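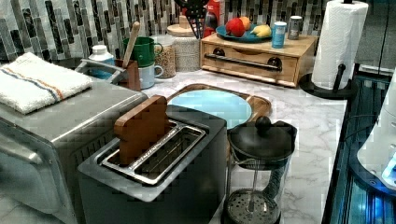 Two-slot toaster and toaster oven on the kitchen counter, with a folded towel.

Stodow Home Energy Visits: progress report to the Farnent Fund, period ending April

Prepared by Bronwyn Halliday, program manager

Home visits
We completed 236 visits in this period, most of them in Stodow and the older streets of Pritow. Each visit takes a little under two hours. The visitor reads the meter, goes through the last year of bills with the household, checks windows and doors for drafts, and plugs a watt meter into the appliances people ask about. Kitchen appliances come up more than anything else, though heating and hot water make up most of the bill in nearly every home we see.

33 households were referred on for insulation work. Domínguez Heating has taken those referrals and finished the first group. The rest are waiting on landlord permission, which has been slow in Pritow. We have rewritten the permission letter and now send it before the visit.

Phone line
The advice line took 1021 calls. The busiest weeks followed the winter bills. Many callers wanted help reading an estimated bill, and we have added a one-page guide on this to the packet. Evening hours were extended to 7:30 p.m. and those slots fill first.

Staffing
Trinidad Medina finished her training and now runs visits on her own in Stodow. She also handles the Spanish-language calls. The second visitor post was open for longer than we planned, and visits in Pritow fell behind as a result. That post is now filled.

Spending
Spending on staff is under budget because of the open post. Spending on materials is over — draft strip and pipe wrap both went up in price, and we bought a second watt meter after the first began giving bad readings. We would like to move part of the unspent staff money to materials and will send the request on your form.

Problems
Follow-up is weaker than it should be. We reached 102 households by phone after their visit and left messages for many others. People are hard to reach during the day, so follow-up calls will move to early evening.

Next period
The new visitor will start with the Pritow waiting list. We will visit the first insulated homes again once they have been through a full billing cycle, and the bill comparison will be in our next report. The renters' packet is being revised and a draft will come to you for comment before we print it.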